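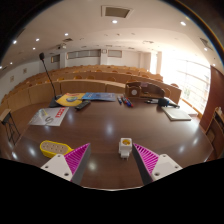
Home | Guides | Room bookings | Equipment | Contact

Getting the front desk ready in a lecture hall

Last updated: February

This guide is for anyone speaking or teaching in one of the tiered halls at Prenstead. It covers the desk at the front: what should be on it, where to put it and how to leave it. Sound levels and the ceiling projector have their own pages.

Allow 21 minutes if you haven't used the hall before. Regular users can do it in less.

Before you start

Collect the key and the desk box from the Gandport entrance. The box holds the remote control, a plug adapter and spare markers. Your own laptop, charger and handouts are up to you.

Take everything you don't need off the desk first. Cups, old handouts and lost scarves go on the side shelf. The desktop is glossy and marks easily, so lift things across it and don't drag them.

Power

1. Find the power strip and put it on the side of the desk where your laptop will go. The yellow ones belong to the halls and should stay there.

2. Check that your plug fits. If it doesn't, use an adapter. The white adapter with the yellow socket opening is small and gets left behind more than anything else on the desk, so put it straight back in the box when you have finished.

3. Push the plug fully into the adapter before you connect the adapter to the strip. Don't plug one adapter into another.

4. Run the lead down the back of the desk. If it has to cross the floor where people walk, tape it down. Tape is kept in the Inthanon store, next door.

Microphone

The gooseneck microphone stands at the back corner of the desk. You can turn the base a little, but leave it on the same side. Bend the stem slowly with one hand and hold the base still with the other. The foam head should end up a hand's width below your chin – any closer and your breathing comes through the speakers.

Keep paper away from the base while you are talking. A booklet resting on it will rustle each time you touch the desk. Handouts can sit there before the session and should be moved when you begin.

Papers and booklets

Put booklets in the order you will use them, with the first one nearest to you. Two booklets of different colours side by side are easier to pick out than a stack, and you won't have to read the covers while you talk. Loose sheets go flat at the front.

If you are giving out the Tinasis study booklet, keep one copy for yourself and leave the rest on the end seat of each row before people come in.

The remote goes in front of the booklets, within easy reach. Try it once before the audience arrives. It takes 2 AAA batteries and there are spares in the box.

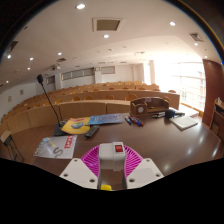
MARKERS AND DESK ORGANISER

Whiteboard markers live at the far centre of the desk, by the brown wooden organiser. Blue, red and black are enough for most sessions. Test each one on a corner of the board and take dry ones away with you – don't put them back with the rest.

The organiser has an open tray on one side. Use it for clips, a pen and the door key. Leave room beside it for the microphone stand parts, and don't pile books on top of them.

When you finish

Wipe the board. Put the caps on the markers. Unplug your laptop first, then the adapter, then the strip. Return the remote and adapter to the box and take it back with the key by 4 pm.

Report anything missing or broken on the form by the door.

We use cookies to remember your settings. Accept | Manage choices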